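Apuntes tema 4. Presupuesto y compra de equipos para manipulación
Asignatura: Planificación de proyectos de robótica
Prof. Lewis Baird. Versión 2024-03-14, sin revisar del todo

Lo de la clase pasada, rápido: antes de pedir precios hay que tener escrita la tarea. Objeto, mesa, qué se abre, qué se cierra. Sin eso el proveedor os vende lo que tiene en almacén.

Partidas que siempre se olvidan:
- dedos de repuesto para las pinzas (se gastan, se parten)
- tornillería y piezas de montaje
- soportes, cables, luz
- objetos de la tarea. Sí, también se presupuestan
- horas de la gente que graba

Caso de trabajo: proyecto Darko. Tareas de sobremesa con objetos pequeños y cajoneras. Dos vías, pinza de mano (una persona la mueve y se graba) o brazo completo desde el primer día. Para el primer año salió pinza de mano, el brazo se deja para la segunda fase, en octubre.

Números del caso, en euros:
Pinza de mano Drarton, unidad: 562
Juego de dedos de repuesto: 80
Cámara y soporte, Denditz: 350
Objetos y organizadores: 128
Total por puesto: 1120, sin IVA. Ojo, sin horas de personal, eso va en otra partida. 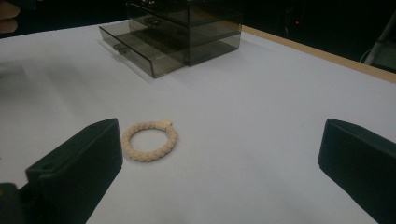
La partida de objetos parece de relleno y no lo es. Una pulsera de cuerda trenzada no se agarra igual que un cubo de plástico: es baja, se deforma, los dedos tienen que llegar casi a ras de mesa. Y un cajón acrílico ahumado trae reflejos y transparencias, que complican la visión. Si la tarea va a tener cosas asi, se compran al principio y se prueban con la pinza antes de firmar el pedido grande.

Apertura de los dedos: pedid el dato por escrito. También si los dedos se cambian sueltos o hay que comprar el conjunto entero. En la oferta de Heydari venía solo el conjunto, más barato de entrada y más caro a la segunda rotura.

Tiradores pequeños = problema aparte. Medir el tirador, medir el recorrido del cajón, apuntarlo en la ficha de tarea.

Plazos. No poner el pago del brazo en el mismo trimestre que los puestos de grabación. Dejar hueco entre la primera tanda de datos y la compra gorda, por si hay que cambiar de modelo. Pedir siempre validez de la oferta y quién paga el envio en caso de devolución.

Para entregar: presupuesto de dos puestos con repuestos para un año, una hoja. Justificad cuántos juegos de dedos ponéis y por qué. Las ofertas de Drarton y Heydari están en la carpeta del curso, la de Denditz la subo luego.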